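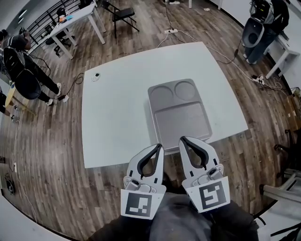 Bench Tips for People Who Write the Software

I do the tracking and playback code for a small packing project out at Mumorthorpe, and I've picked up a pile of habits that make the bench side less painful. Most of them are dull. They've saved me whole afternoons, so here you go! If you teach a task with hand-held grippers and then have to turn that into something a planner can use, some of it may fit your table too.

Put the tag sizes in one file

Our marker sizes used to live in three places: the tracker, the calibration script and a note in my phone. I printed a new batch in August, changed two of the three, and spent a day chasing a hand position that drifted the farther it got from the camera (a wrong tag size will do that, it looks just like bad calibration). Now there's one settings file and everything reads from it. The file also says which tag is left and which is right, and the program refuses to start if an ID shows up twice.

Wave before you work

Before the first take, hold both grippers over the table and turn your wrists slowly through all the angles the job needs. I have the tracker draw a green bar when it has a tag and a red one when it doesn't. Thirty seconds of waving and you know where the blind spots are. Ours are always low and close in, right where your wrist tips down into a box. Flat tags are the worst for this. A cube with tags on several faces gives the tracker something else to grab when one face turns away, though you have to tell the software how the faces relate to each other, and measure that properly. Don't eyeball it.

Let the tray be your ruler

A molded tray with round wells is a gift. I fit circles to the two wells, take the line between their centers, and that gives me which way the tray is turned. Then every reach gets saved relative to the tray as well as to the table. If somebody bumps the tray between takes, the data is still good.

One catch: paper. Lay an instruction sheet on the tray and a fitter that wants the whole outline can get badly confused, mostly along the lower edge. I mask out anything that looks like print and lean on the wells, which usually stay clear.
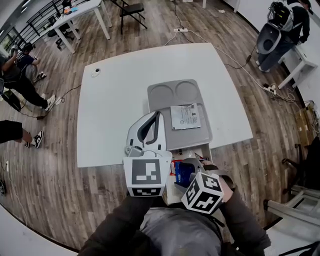
Name the steps before you record

I used to record first and label later, and I'd end up with "pick," "pickup" and "grab item" all meaning the same thing. Out of 1,614 takes I could use 1,311 without relabeling, and the rest were a slog. Now Skendov (our labeling tool, named after a cat, long story) only offers words from a short list. Need a new one? Add it to the list first, then hit record.

Keep a "reach into box" step separate from "close on item." The planner treats walls very differently from open table, and if the two are mashed together you can't tell it where to slow down.

Trust one clock

Gripper opening comes in on one stream and the pictures on another, and they will not agree. Stamp everything on the same computer. Then open and close the jaws twice at the start of each take, nice and sharp. I line up the streams on that and my script complains if they're off by more than 2 frames.

Replay on the screen first

I run every new batch through our viewer, Chung, at half speed with the table and box drawn in as plain blocks. You'd be amazed what you catch: fingers through the tabletop, left and right swapped, a hand that teleports. I stop after 500 steps if it's a long one, and spot-check the end.

Save the ugly takes

Fumbled a package? Keep it and tag it "fumble." When I finally wrote the bit that decides whether to try a grasp again, those were the only takes that helped. They go in their own folder, and the Flurnau backup drive gets a copy every night.

Next on my list is a warning beep for when a tag has been hidden too long, if I can find a beep that doesn't drive everyone up the wall.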